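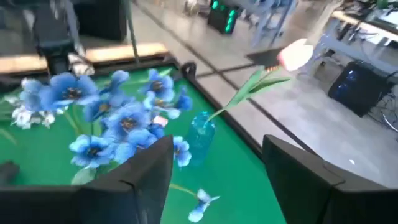
I've been asked to write up our equipment plan for next year, and since I'm the one who nagged everybody about it, fair enough! Plarkano is budgeting for 3 new two-arm flower stations at our Arnenholm workshop, and we want our suppliers, neighbors and customers to hear it from us first. We settled on flowers as our buying test months ago. A single pink tulip standing in a little teal bottle asks a lot more of a gripper than a cardboard box does, and if you're going to spend real money, you may as well ask the hard question before you sign.

My name is Benedicta Opoku and I look after purchasing here. I've bought conveyors, label printers and one truly awful floor scrubber, so I came into this with a long list of questions (Sunil Wickramasinghe, our lead engineer, says it was too long, and he's wrong). What does a spare finger cost? How long do we wait for a cable? Who picks up the phone at 3 in the morning when the night crew is stuck?

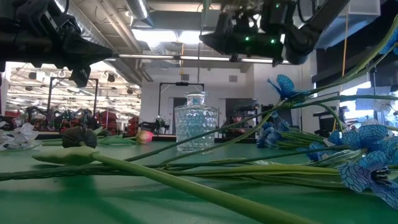 Two arms over the green table, with the glass decanter and artificial flowers.

The plan runs 24 months. The first station comes out of this year's money, and we'll place that order in November. The other two wait until we've lived with the first one for a while, and I fought for that gap! Of the full budget, 65 percent goes to the arms and grippers. The rest is for mounting, wiring, training and a parts shelf, and I won't let anyone raid the parts shelf.

We're using artificial flowers for the trials so we can lay out the same stems again and again, and also because I've seen what fresh ones cost in February. Mohammed-Awal Sowah is putting together the training, which is 14 hours per person, all of it paid. Everyone on the packing floor can sign up, including part-timers.

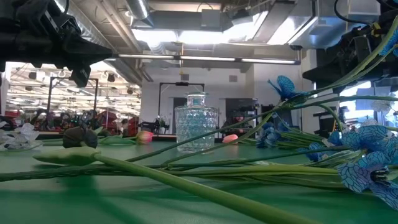

Stoppered glass, tulip buds and a good tangle of stems on the trial table.

Bids are open now to any supplier who can service equipment in Arnenholm or over in Hukinthorpe. Please send us a price for the arms and a separate price for upkeep. I've already sent back one bid that rolled them together, and I'll happily do it again. Mariama Zakaria at our front desk has the bid packet and can set up a visit.

Posted in November by Benedicta Opoku, Plarkano

This site uses cookies to remember your settings. Accept | Manage choices

Comments (3)

Ingrid Crenshaw: Do bids need to cover all the stations, or can a small shop quote on just the first?

Benedicta Opoku: Just the first is fine, Ingrid! Mark it clearly on the cover page.

Akpalu fan: Good to see the training hours are paid. Is there an evening group?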